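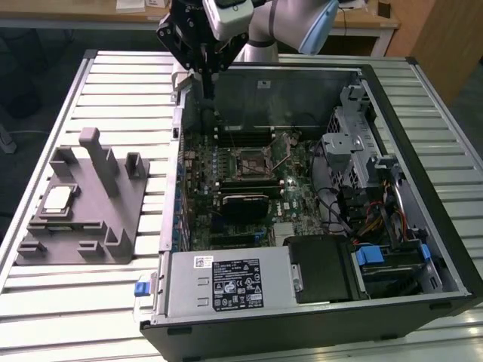 Dell tower on its side, panel off, CPU socket empty and bracket up.

Stripping an old desktop for parts: what is worth your time

Posted August 28, 2019

Most guides to taking apart an office PC promise you a pile of valuable parts and a pleasant afternoon. I have my doubts about the pile. A tower that was ordinary when it was new is still ordinary, and half of what comes out of it will fit only another machine of the same make. If you want spares, or you want to learn how one goes together, carry on. If you want money, check what the parts sell for before you pick up a screwdriver.

Before you open it

Shut down, switch off at the wall and pull the power cord. Hold the power button in for a few seconds. Unplug everything else from the back. Lay the case flat with the removable side panel facing up and take the panel off.

You will read that you need a special mat. I use a wrist strap clipped to bare metal on the case, and that has done me for years. Carpet is a bad idea either way.

Take a photo of the cabling now. You will think you can remember it. You can't.

Drives first

Big-name office towers often hold the drives with colored plastic latches in place of screws. Blue is common on Dells. Unplug the data and power cables by the connector, never by the wire, then work the latch and slide the drive out. If it sticks, look for a second tab before you pull harder. Old plastic snaps.

Erase the drive properly before it goes anywhere. A quick format is not erasing, whatever the box from Revia says about its "one-click clean."

Processor and memory

The cooler comes off before the processor. Loosen its screws a little at a time, going corner to corner, and twist gently if the paste has set. Lift the lever, raise the bracket, and take the chip straight up by its edges. From then on, keep your fingers, your sleeves and your screwdriver out of the socket. One bent contact can finish a board, and I don't believe the people who say they straighten them with a sewing needle every week.

Memory is the easy bit: push back the clips at the ends of the slot and lift. I would pull the sticks early and bag them, as they are the parts most likely to be of use to someone.

Power supply

Unplug every lead that runs to the board and the drives, then look for screws at the back and a release tab inside. Do not open the power supply itself. There is nothing in it you need, and it can hold a charge long after it has been unplugged. Many office units also use odd plugs or odd shapes, so I wouldn't save one for a future build unless you have checked both.

The board

Leave it in the case unless you have a plan for it. Kiani sells a adapter kit that claims to fit these boards into standard cases — read the returns policy first.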